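How to Set Up a Managed Ethernet Switch in a Control Cabinet

Mounting, power, addressing and first checks for a DIN-rail switch

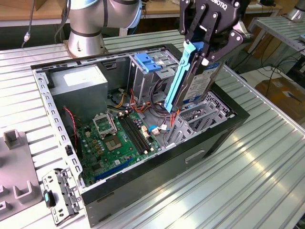
A reader at Barum wrote in after the first version of this page to say that the power section should come before the network section, and that anyone who starts with the web interface on the bench will end up doing half the work again in the cabinet. The order below has been changed to follow that advice. The reader also asked for more on grounding, and there is now a separate step for it.

These instructions cover a small managed switch of the kind used in pump stations, packaging lines and substation outbuildings. Menu names differ between makers. Where the name of a setting varies, the most common version is used.

What you need

The switch and its printed data sheet
A DC supply that matches the input range on the data sheet
Ferrules and a crimping tool
A small flat screwdriver for the terminal block
A multimeter
A laptop with a wired Ethernet port
Two shielded patch cables, tested
Labels or a label printer
The address list for the site

Get the address list before you go. If the site does not have one, write one first, even if it is only a page in a notebook. Most of the faults we get called out for at small sites are two devices with the same address.

Step 1. Choose the position in the cabinet

Leave open space above and below the switch. Most DIN-rail switches have no fan and lose heat through the housing, so warm air needs a way out at the top. The data sheet gives the minimum clearance. If it gives none, leave 80 mm above and below.

Keep the switch away from drives, contactors and braking resistors. If the cabinet has a drive in it, put the switch at the other end of the rail or on a different rail. Data cables should not share a duct with motor cables. Where they have to cross, cross them at a right angle.

Check that you will be able to see the status lights with the door open. A switch mounted behind a wire duct is a nuisance for as long as it is there.

Step 2. Mount the switch

Hook the upper edge of the clip over the rail, then push the lower edge in until it clicks. Pull gently on the housing. It should not move off the rail.

In places with vibration, fit an end stop on each side. At the Murnov pumping station the switches had no end stops and over one winter they had moved far enough along the rail to strain the patch cables.

Step 3. Connect the ground

Connect the ground screw on the housing to the cabinet ground bar with the shortest practical length of wire. Use the cross section given in the data sheet. Do not coil the extra length. Cut it off.

Surge protection inside the switch works by sending the surge to ground. With a missing or very long ground wire, the surge rating on the data sheet does not mean much.

Measure resistance from the housing to the ground bar. The reading should be close to what you get with the two meter leads touched together. If it is higher, look for paint under the ring terminal. Scrape back to bare metal and tighten again.

Step 4. Connect the power

Switch off the supply and confirm with the meter that the terminals are dead.

Read the input range on the data sheet and compare it with the supply. Many industrial switches take a wide DC range, but some are made for one voltage only and look the same from the front.

Fit ferrules to the wires, insert them in the terminal block and tighten. Check polarity before plugging the block into the switch. Reverse polarity protection is common but do not rely on it.

If the switch has two power inputs, feed them from two separate supplies. Wiring both inputs to the same supply protects against a loose wire and nothing else. Put each input on its own fuse or breaker.

Turn on the power. The power light should come on at once. The switch may take a minute or two to start, and during that time the port lights may flash in ways that mean nothing.

Step 5. Wire the alarm relay

Most managed switches have a relay contact that changes state when power or a port link is lost. It is often left unused. Connect it to a spare digital input on the controller.

Look at the data sheet to see whether the contact is open or closed in the healthy state. The preferred arrangement is a contact that is closed when all is well, so a broken wire also gives an alarm. Do not switch a load directly with this contact unless the rating allows it.

Step 6. Connect the laptop

Find the factory address of the switch. It is printed on the label or in the quick start sheet. Set the laptop to a fixed address in the same range, with the same subnet mask. Turn off the wireless adapter while you do this, or the laptop may look for the switch on the wrong network.

Plug the laptop into any copper port and open the address in a browser. Log in with the factory user name and password.

If the page does not load, check these in order:

The link light on the port
The laptop address and mask
Whether the browser is forcing a secure connection the switch does not yet support
Whether the switch has been used before and already has a different address

A used switch can be returned to factory settings with the reset button. Hold it for as long as the manual says. On many models a short press only restarts the unit.

Step 7. Change the password and the address

Change the password first. Record it wherever the site keeps its passwords, and not on a label inside the door.

Then set the address from the address list, along with the mask and gateway. The connection will drop when you apply the change. Set the laptop to match the new range, log in again and save. On many switches, applying a setting and saving it are two separate actions, and a setting that was applied but not saved is lost at the next power cut.

Give the switch a name that says where it is. The cabinet number is enough.

Step 8. Set the ports

Leave the speed setting on automatic unless you have an old device that needs a fixed speed. If you fix the speed at one end of a link, fix it at the other end too. A mismatch will still pass traffic, but slowly and with errors, and it can be hard to find.

Disable the ports you are not using. Leave one enabled for service work if the site rules allow, and label it.

Give each port in use a short description in the software and put the same text on the cable.

Step 9. Set up separate networks if needed

If cameras or office computers share the switch with control equipment, put them in separate VLANs. Any number will do as long as it is the same on every switch. A simple plan is VLAN 20 for control traffic and VLAN 800 for cameras and visitors.

Set each device port as untagged in its own VLAN. Set the ports between switches as tagged in both. Keep the management address in the control VLAN, and check which port your laptop is on before you apply, or you will lock yourself out.

Step 10. Turn on ring protection

Skip this step if the switches are connected in a line or a star.

In a ring, enable the ring protocol on every switch before you close the last link. Closing the ring first makes a loop, and broadcast traffic will fill the network within seconds. Choose one switch as the ring master and set the rest as members. Mixed makes will usually need a standard protocol such as RSTP, with slower recovery than a maker's own method.

After closing the ring, pull one ring cable and watch the controller. Communication should recover on its own. Put the cable back and repeat with another one.

Step 11. Test and save

Ping every device on the address list from the laptop. Send 20 pings to each one and look for lost replies. One lost reply at the start is normal. Lost replies later on point to a bad cable or connector.

Open the port statistics page and clear the counters. Come back after an hour of normal running and look for CRC errors. There should be none.

Turn off one power supply and check that the switch stays up and the alarm reaches the controller. Do the same with the other supply.

Export the configuration to a file. Name the file with the cabinet number and the firmware version, and keep a copy away from the site.

Common problems

The switch restarts when a pump starts. The supply voltage is dipping. Measure at the switch terminals, not at the supply, and look at the wire size.

One device drops out at random. Swap its patch cable first. Then look for a second device with the same address.

The web page is very slow. Look for a loop, and check the traffic counters on each port for one that is much higher than the rest.

Settings are gone after a power cut. They were not saved. See step 7.

The switch feels hot. Warm housings are normal on units without fans. Compare the internal temperature shown in the software with the limit on the data sheet. In July, with the sun on the cabinet door, the air inside can be far warmer than the air in the room or yard.

Revision notes

25 September 2023: power and ground moved ahead of network setup, alarm relay step added, VLAN numbers changed to match the plan used in the Ďurica cabinets.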